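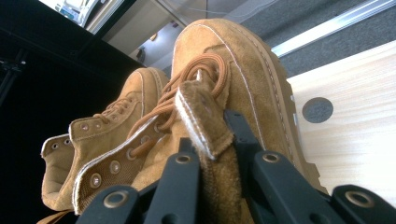

Womer Toy and Puzzle Listings: data card

Version of 2022-09-27. Replaces the May release, which should not be used.

What it is

A table of 3974 product listings for children's puzzles, board games, card games and craft kits, collected from the catalogs of three sellers: Stirkari, Grasach and Waweru. Each row is one listing. A listing is whatever the seller put on a page of its own, so the same puzzle sold in two box sizes takes two rows at Stirkari and one at Grasach. We did not try to fix this.

Columns

seller, title, category, age_min, age_max, piece_count, box_text, award_text, price

Prices are as shown on the page on the day of collection. Sale prices were not separated from regular ones, and at Waweru nearly everything seems to be on sale all the time, so draw your own conclusions.

Age ranges

Treat these with suspicion. The age on a listing is a marketing claim mixed with a safety notice, and the two are rarely kept apart. "3+" usually tells you that small parts were considered. It tells you very little about whether a three-year-old can do a 100-piece floor puzzle. In 645 rows age_max is blank, and a blank does not mean the product suits adults.

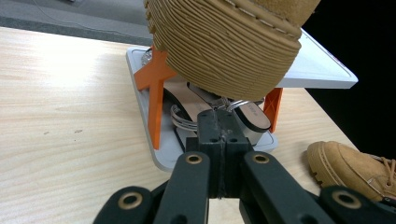 Grasach also changed the way it writes ages partway through its catalog, from "4 to 7" to "from 4". We kept both as written in box_text and parsed what we could into the number columns. Anyone planning to compare sellers by age should read a good handful of the raw strings first.

Educational claims

802 rows use the word "educational" or something close to it. We looked for any listing that backed this up with a named study or a teacher's guide and found 30, most of them pointing to the seller's own blog. The word is kept in box_text because people will want to count it. Please don't use it as a label for learning value – a model trained that way will learn to spot copywriters.

Awards

award_text is copied as found. Some of these awards charge an entry fee and some hand out a great many seals a year. We have not checked a single one.

Known problems

Piece counts for sets of several puzzles are sometimes per puzzle and sometimes for the whole box.
Craft kits at Waweru are filed under "games".
Titles in capitals were left in capitals.
Duplicates within a seller were removed by exact title match only, so near-duplicates remain.

Comments on the May release
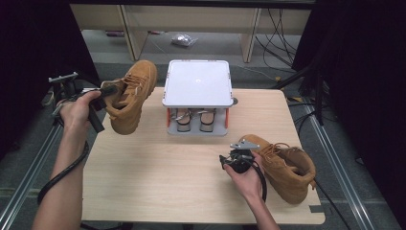 A reader of the May card wrote that we were too hard on the age ranges, and that most parents know to take them loosely. Maybe so. The trouble is that software doesn't, and the number columns look a lot more solid than they are.

The same reader asked for a single cleaned age column. We have no plans to add one.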